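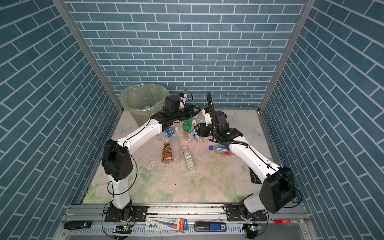 Plastikflaschen auf dem Boden, dahinter der Eimer mit der hellgrünen Tüte.

Flaschen, Tüten, Eimer – was ab September gilt

Schnell noch vor dem Versand, weil es in der letzten Ausgabe rausgeflogen ist. Es geht um die Plastikflaschen. Wieder mal. Die Abholung für Groklow wird umgestellt, Gesano hat uns den neuen Plan geschickt, und damit ändern sich bei uns ein paar Dinge im Haus. Bitte einmal ganz lesen, ist nicht lang (na gut, mittel).

Kurzfassung für alle, die schon auf dem Sprung sind: Flaschen gehören in den Eimer mit der Tüte. Pfand extra. Deckel drauf. Tüte zu, wenn voll, und dann runter in den Hof vor 7 Uhr morgens.

Jetzt die lange Fassung.

Fast 16 Wochen lief das mit den offenen Kartons im Flur, und das hat so mittel geklappt. Kartons weichen durch, kippen um, Flaschen rollen unter die Heizung. Wer schon mal abends im Dunkeln auf eine halb volle Wasserflasche getreten ist, weiß Bescheid. Die Kartons sind deshalb weg und kommen auch nicht wieder. Stattdessen auf jeder Etage Eimer mit Einlegetüte. Die Tüten bitte über den Rand schlagen, und zwar ordentlich weit, sonst rutschen sie beim dritten Wurf rein und man fischt mit der Hand darin herum. Will keiner.

Ersatztüten liegen im Putzschrank, zweites Fach von oben. Die Rolle bitte nicht mit in die Wohnung nehmen. Ist eine Rolle leer, Zettel an die Schranktür, dann wird nachgelegt. Die durchsichtigen Tüten nehmen, nicht die schwarzen Müllsäcke: Gesano lässt schwarze Säcke stehen, wenn von außen nicht zu erkennen ist, was drin ist. Ist im Sommer 2 mal passiert, und dann stand das Zeug bis zur nächsten Tour im Hof. Bei der Hitze. Mit Wespen.

Zum Zerdrücken: Flaschen ohne Pfand gerne zusammendrücken, Luft raus, Deckel wieder drauf. Spart enorm Platz. Der Deckel soll dran bleiben, einzeln fallen die kleinen Dinger durch alles durch und liegen dann im Treppenhaus. Etiketten können dranbleiben, die müsst ihr nicht abknibbeln. Wer es trotzdem macht, bitte die Schnipsel nicht ins Waschbecken, der Abfluss im Erdgeschoss ist sowieso schon beleidigt.

Pfandflaschen dagegen nicht zerdrücken! Der Automat im Getränkemarkt Ok nimmt sie sonst nicht, und dann kommt der ganze Beutel wieder zurück. Auch die mit abgerissenem Etikett gehen dort nicht durch. Im Zweifel: Zeichen suchen, kein Zeichen gefunden, ab in den Eimer. Für Pfand gibt es weiterhin den großen Beutel an der Kellertür.

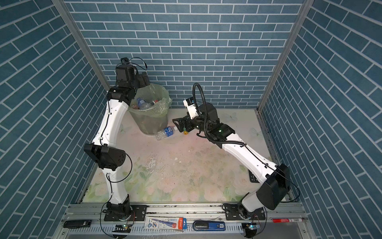 Was auch immer wieder danebenliegt, sind Flaschen, die eigentlich nur noch das letzte Stück in den Eimer müssten. Bitte einmal bücken und rein damit. Und wenn der Eimer voll ist, dann ist er voll, da hilft auch kein Stapeln bis zur Türklinke. Tüte zuknoten, runterbringen, neue rein. Dauert keine zwei Minuten und der Nächste freut sich.

Reste vorher ausgießen. Ausgießen reicht völlig, spülen muss man nur bei Milch, Kakao und diesen Trinkjoghurts, die nach einer Woche riechen wie ein nasser Hund. Saftflaschen kurz mit Wasser ausschwenken, wäre nett. Öl bitte gar nicht in die Tüte, die Flaschen laufen aus und dann klebt der ganze Eimer. Leere Ölflaschen aus Plastik gut abtropfen lassen, zuschrauben, dann gehts.

Nicht in den Eimer gehören: Glas, Dosen, Batterien, Pizzakartons (ja), Kleiderbügel, Blumentöpfe mit Erde. Alles schon dagewesen. Elektrokram geht zum Wertstoffhof nach Sallau, kostenlos, geöffnet bis 16 Uhr, Einfahrt von der Feldseite her. Die alte Einfahrt an der Straße ist wegen der Bauarbeiten zu. Wer kein Auto hat: Zettel ans Brett im Eingang, meistens fährt jemand und nimmt was mit. Kleinteile bitte in einer Kiste mit Namen drauf, keine losen Kabel in den Flur legen.

Dann noch die Pfandkasse. Es sind aktuell 205 Euro drin, Beleg hängt am Brett. Davon werden die neuen Eimer bezahlt, der Rest bleibt für das Herbstessen im Hof stehen. Vorschläge, was es geben soll, gern unter den Beleg schreiben. Bisher steht da nur Kürbissuppe, dreimal, in der gleichen Handschrift.

Wer Bons vom Ok in der Jackentasche findet, bitte auch in die Kasse. Die alten Bons aus dem Frühjahr haben wir beim Markt abgegeben, das ging problemlos.

Einmal durchsortieren

Bevor der neue Plan losgeht, sollen die Etagen leer sein. Heißt: alles, was noch in Ecken, hinter Türen oder auf dem Balkon steht, einmal durchgehen. Am besten macht man es so, dass man alles auf den Boden kippt, damit man sieht, was da überhaupt liegt, und den leeren Eimer gleich danebenstellt. Erst die Pfandflaschen raussuchen, die kommen in den Beutel. Dann die großen Flaschen, die kleinen zum Schluss, die passen noch in die Lücken. Lose Deckel aufsammeln, nicht mit dem Fuß unters Regal schieben. Danach einmal feucht durchwischen, unter den Flaschen klebt es gerne mal.

Wer unterlegt, hat es leichter. Alte Decke, Plane, eine Matte zum Abwischen, egal. Zu zweit geht es deutlich schneller, einer links, einer rechts vom Haufen, und mit Kindern macht es sogar Spaß, zumindest die ersten zehn Minuten. 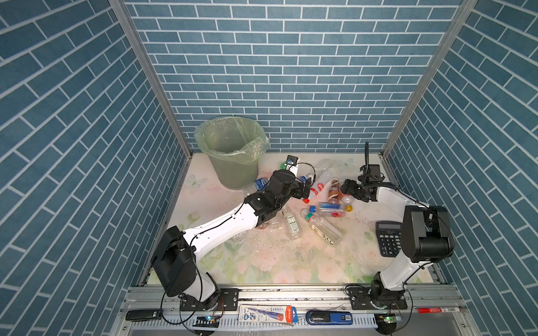

Termine und Kleinkram

Neuer Abholplan von Gesano hängt ab September im Eingang, eine Kopie im Keller neben den Zählern. Alte Pläne bitte wegschmeissen, die Zeiten stimmen nicht mehr.

Der Schlüssel für das Hoftor hängt wieder am Haken. Bitte da auch wieder hinhängen.

Braucht jemand die alten Kartons für einen Umzug? Die trockenen stehen noch im Keller, gefaltet. Sonst gehen sie mit der nächsten Fuhre nach Sallau.

Fragen zum Sortieren einfach auf diese Mail anworten. Die Tütenrollen für die oberen Etagen kommen nach, sind bestellt.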